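The Second Life of the Office Computer

Pauline Holroyd keeps her favourite screwdriver in her shirt pocket, and she reaches for it at least twice while we're still standing in the doorway of the Hollis workshop. She wants to show me a machine that came in yesterday, a plain office desktop, and she's as pleased with it as other people are with a new car.

"Look how nicely it comes apart," she says, and off comes the side panel.

Hollis is a computer repair and rebuild shop on the industrial side of Mollevo, tucked behind a tile showroom. Pauline opened it with Monique Boyer after the two of them had spent years working the same help desk. They buy retired office machines by the pallet, strip them down, test what's worth testing and build them back up for schools, small businesses and anyone who wanders in. Last year they sent 485 rebuilt computers out the door, and Monique can tell you where most of them went.

What I love about the place is how much attention goes into ordinary things. A processor socket, for instance. I'd owned computers for decades without ever giving one a thought, and I came away wanting to look inside everything in my house. On the type Pauline works with most, the contacts are in the board itself, a field of tiny springy pins under a hinged metal plate. You lift the plate, lower the chip straight down and let go. No pushing! Bend a pin and you could be at the magnifier for the rest of the afternoon.
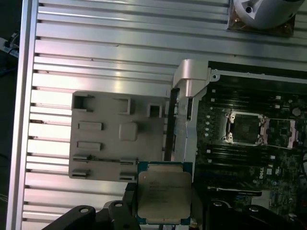

Pauline learned her patience the hard way. Her first solo rebuild, on her mum's dining table, ended with a bent pin and a very quiet drive home. These days she teaches a Saturday class for beginners, and the first hour is nothing but opening and closing the socket. People giggle at the start. By morning tea they're holding their breath over it.

Memory is the bit beginners like best, because there's a click. Line up the notch, press evenly at both ends, and in it goes. Monique does it by feel and carries on a conversation the whole time, usually about her tomatoes. She's the organiser of the pair, and the parts wall is all her work: 600 little drawers with handwritten labels in green ink, screws sorted by length and colour, standoffs, clips, spare brackets, a drawer marked "mystery" that both of them are fond of.

The benches are worth a mention too. Monique is firm about having a proper place to put each part down, and she'll take a tray with moulded slots and pockets over a bare tabletop any day. She bought her first lot from a closing-down sale in Dikow and drove them home in June with the windows down and the trays rattling all the way.

A rebuilt desktop from Hollis starts at around $700 with a screen, and a bare tower costs a good deal less. Repairs begin with a $50 look-over, which comes off the bill if you go ahead. Pauline will also tell you, quite cheerfully, when your old computer only needs the dust blown out of it.

Next on the list is a bigger project, a full computer room for the community hall at Brovau. The desks are already in and the towers are being built a few at a time, between other jobs. Monique has drawn the floor plan on the back of a seed catalogue. Pauline is still arguing for one more row by the window.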